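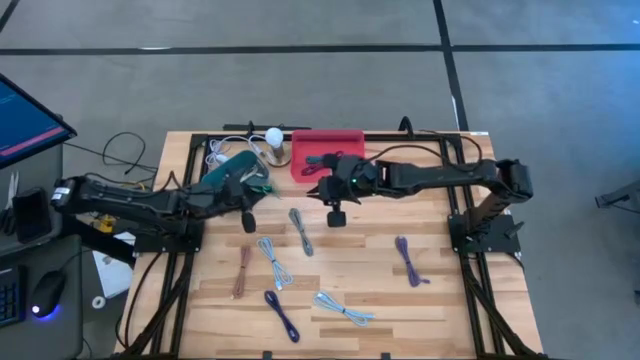 Manninen Workbench

We have sold a lot of benches from our shop in Fustthorpe, and the Manninen is the one we keep for ourselves. It's a plain, heavy, good-looking bench with a light wooden top, made for the sort of work where things get spread out: sorting leads, mending lamps, packing up orders, going through that box of odds and ends you've been meaning to go through for months. The pale surface is lovely for this. Cables show up beautifully against it, the grey one just as well as the bright green, and there's still space at the back for a red bin to drop the finished bundles into. You can see the strips of the butcher block running through the top too, and we'd be sorry to cover them up with a mat!

The top

The top is 1,718 mm long and 26 mm thick. It's an odd length, we know. Tiina Ikonen, who drew the first Manninen, measured it to fit the wall of her own workroom, and when people came round and asked for one the same, the length stayed. It suits one person with a big job, or two people working side by side if they get on.

Every top is sanded by hand and given a coat of Zelex clear oil before it leaves us. The oil soaks in, so there's no hard skin to chip, and plugs and metal connectors can be slid about without leaving much of a trace. When the surface starts to look tired, give it a light rub with fine paper along the length of the strips, wipe off the dust and put on a thin coat of oil with a cloth. Leave it overnight. Ours gets this in May, when we can have the big doors open, and it comes up nearly new.

Each top has its own colour and grain. Some are quite even from end to end and some have darker strips here and there. Let us know if you have a strong preference and we'll have a look at what's on the rack.

The frame

Steel, welded at the corners, powder coated. The bench carries 400 kg spread evenly, so a bench vice, a drill stand or anything else you'd like to bolt down is fine. Please drill from the top side and use a backing board underneath, or the wood can splinter where the bit comes through. The feet screw up and down for uneven floors. Ours stands on concrete and needed one corner raised a touch.

Working with it

Asuka Tsuchiya looks after the parts room here and has sorted more cables on a Manninen than anyone, so we asked her for her way of doing it. She tips the whole tangle out at one end and frees the short ones first. Each lead gets folded back and forth to about the length of her hand, then gathered in the middle with a strap, and it stays out on the open wood until the end. Only then do they go into bins, by type. "If I put them away as I go, I end up with the same kind in three places," she says. Coils are fine for long leads, but she folds everything else, as folded bundles lie flat and don't spring open when you reach past them.

She also likes to keep a small container within reach for the bits that turn up in any tangle, like spare bulbs and stray adaptors. We've all started doing it.

What you get

The top, the frame in parts, four adjustable feet, all bolts, a hex key and a small tin of Zelex oil. Bins and straps are sold separately, on our storage page.

Putting it together

Allow roughly an hour, and find a second pair of hands for turning it over. Lay the top face down on a blanket, bolt the frame on loosely, then tighten the corners once everything lines up. The bolts want another nip after the first few weeks of use.

Delivery and guarantee

Isero delivers to the ground floor in one long parcel and one short one. Measure your stairs if it's going further up, the long parcel doesn't bend! The frame and top are guaranteed for 2 years in normal indoor use. Replacement feet and bolts are always in stock, and we can make a new top for any older Manninen frame.

You're very welcome to come and lean on one before you buy. The shop is open from nine in the morning and the kettle is usually on.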